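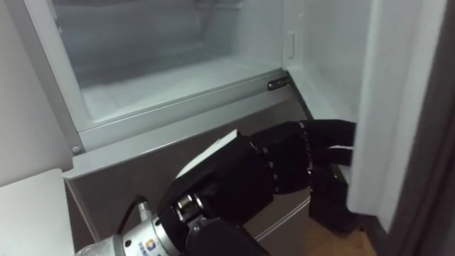 *Fingers over the door edge, thumb underneath. Get this grip right before you record anything.*

If you've just joined the fridge task at our Toledo lab, these are my notes on recording bottle demos for the Clusorport policy. I've done a lot of these now (over 2,000, my shoulders can tell you all about it) and I still botch one now and then, so don't worry!

**Start with the door.** Keep door clips and bottle clips in separate folders. For door clips, come in slowly and let the fingers cross the edge before you close the thumb. If you squeeze too early, the hand shoves the door away and you end up chasing it. Toss any clip where you chase. The model will happily learn chasing.

**Then the bottle.** I like a tea bottle with a bright green cap because it's so easy to find when I'm scrubbing through clips later. Lift it, bring it up toward the top of the fridge, and pause for a beat before you go on.

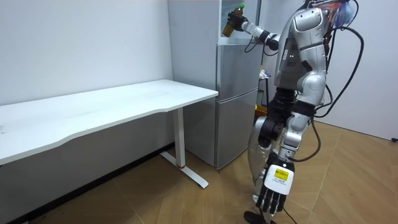 *Bottle held sideways near the top corner of the fridge, other arm hanging down.*

Watch your idle arm! Let it hang and leave it alone. I spent a whole November session fidgeting with mine, and the first policy we trained copied every twitch. It was funny for a minute, and then I had to redo 155 clips.

**Reset properly.** Stand the bottle back up on the table, but move it a little each time: closer to the edge, farther back, label turned a different way. Keep everything else off the table until you move on to the clutter set.

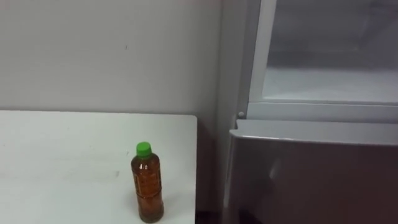 *Bottle on the table near the fridge, upper compartment open, arms out of the head view.*

I check the head view before every take. I want the bottle and the open compartment both showing, and the arms out of sight. Then I hit record, count to two in my head, and go.

**How many?** Aim for 100 good ones per bottle position before you train. I use 9 positions, and I save them in the Drodgate sheet as I go, with a quick note on anything odd (slipped grip, bumped shelf, sneeze). Upload to Clarnham when you finish the batch, and keep your local copy until the checksums match.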